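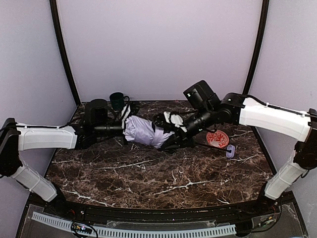

Kirnano hold fault

The Kirnano hold fault is a control failure in two-armed robot cells used for handling cloth. It arises when a piece of fabric is held by both arms at once and neither controller accepts that the other has let go or has taken hold. Each arm then keeps its grip and continues towards its own target, so that the fabric between them is pulled tight. The fault takes its name from Kirnano, the coordination software in which it was first described. It is classed as a handling fault, although its effects on safety have also been studied.

Background

Cloth is usually passed between two grippers by a short period of shared hold. The giving arm keeps its fingers closed until the receiving arm reports a grip, and only then opens. With a rigid object, the grip can be judged from the gap between the fingers. Fabric gives a much weaker signal. A single layer may leave the fingers almost fully closed, while a bunched or folded part may hold them apart before the cloth is secure.

Kirnano dealt with this by combining finger position with motor current. If the two readings disagreed, the software waited 300 milliseconds and tried again. The motion planner was not told of the wait, and an arm could begin its next movement while the exchange was still open.

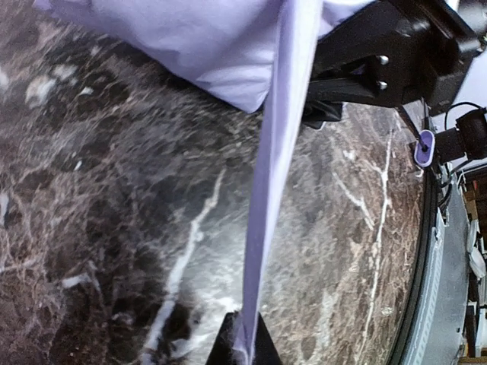
Folded strip of fabric pinched at its lower end by a gripper finger, as viewed by a wrist camera.

Discovery

The fault was reported in May 2023 by Aniela Szulc and Yoon-hee Tak, who were working on cloth folding at the Czarnecka laboratory. In a test series of 3,127 handovers, they recorded 41 in which both grippers remained closed after the receiving arm had begun to move. Most ended when the cloth slipped out of one gripper. Two ended with a torn hem.

The first explanation put forward was wear in the finger pads. Sointu Saarela replaced the pads and repeated part of the series, with no clear change in the result. Attention then turned to the timing of messages between the arms, and the missing signal to the planner was found in the logs.

Effects

Damage to the fabric is the most common result. Strain on the wrist joints has also been noted, as has the sudden release of stored tension when the cloth slips. A freed arm may overshoot its path for a short distance and strike objects left on the work surface. The risk to people is considered low where the cell is enclosed and the arms are stopped before entry. Opening the grippers by hand while the motors are powered is regarded as unsafe.

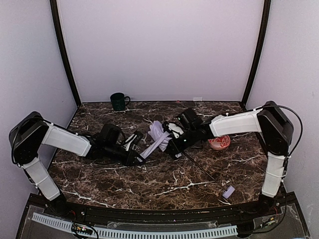
Cloth held between the grippers of two arms reaching in from opposite sides of a work surface.

Correction

The revised version of Kirnano treats a shared hold as a locked state. Neither arm may leave it until one gripper has been confirmed open, and a limit on pulling force applies to both arms throughout. If the limit is reached, the arms move slightly towards each other and the exchange is started again.

A different method was adopted in Bemix, a control package maintained by Leokadia Krajewska and Nga Huỳnh. It places the cloth on the table between grips and avoids the shared hold altogether. The method is slower and is unsuited to tasks in which the fabric must stay stretched.

See also

Bemix
Gripper
Juvby test cloth
Protective stop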